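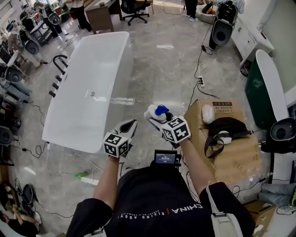
4.2 What people wear on their chests, and why they stop noticing it

When I started asking people about the words on their T-shirts, I figured I'd get stories. You know, the concert they drove all night for, the cousin's softball team, the beach town with the good fries. I did get a few of those (and I loved every one), but far more often I got a blank look, then a hand pulling the fabric away from the belly, then a slow reading out loud of whatever was printed there. One man read his own shirt to me twice and still wasn't sure it was his.

So this section is mostly about forgetting. I talked with 20 people for this part of the study, all of them regular customers at the two secondhand stores I describe in Section 3, Ratitz and Gusero. I asked each of them to cover the front of the shirt with a coat or a bag and tell me what it said. Six got it word for word. The others gave me a color, or a rough idea of the message, or something along the lines of "it's a sports thing, I think."

What stuck with people was the layout. They'd tell me the words were big, or curved, or that there was a picture with a name under it, and only then would they start hunting for the words themselves. Short phrases broken into parts did well here. Figure 2 has the kind of layout I mean: white lettering on black, CHINA and RISING ABOVE with a thin red bar between them, and a smaller line underneath. People with shirts in this general style could usually give me the big words. The small line was a different matter! I had folks swear up and down there was no small line, and then we'd move the coat and there it was.

I should say something about reading direction too, as it came up more than I planned for. A shirt is printed for the person across from you. The wearer looks down and gets it upside down, folded at the stomach, with half the letters lost under a bag strap or a seat belt. Farzad Karimi, who ran the register at Gusero for most of June and sat in on several of my interviews, thought this explained nearly everything I was finding. His point was that you read your shirt once, in the store, and after that it belongs to other people. I went back and forth on this. Mirrors don't help much (the letters flip), and laundry day ought to count for something, though plenty of people told me they fold with the print on the inside.

Where I part ways with Farzad is on shirts people got as gifts. Those were remembered better, small line and all, and I think it's the conversation that does it. Somebody hands you the thing, you hold it up, you read it out loud and you say thank you. Pravow makes a similar case for coffee mugs, and Ahmadpour for tote bags, although neither looked at clothing and both used much younger groups than mine. I come back to gifts in Section 4.3, along with the question of shirts in a language the wearer doesn't read.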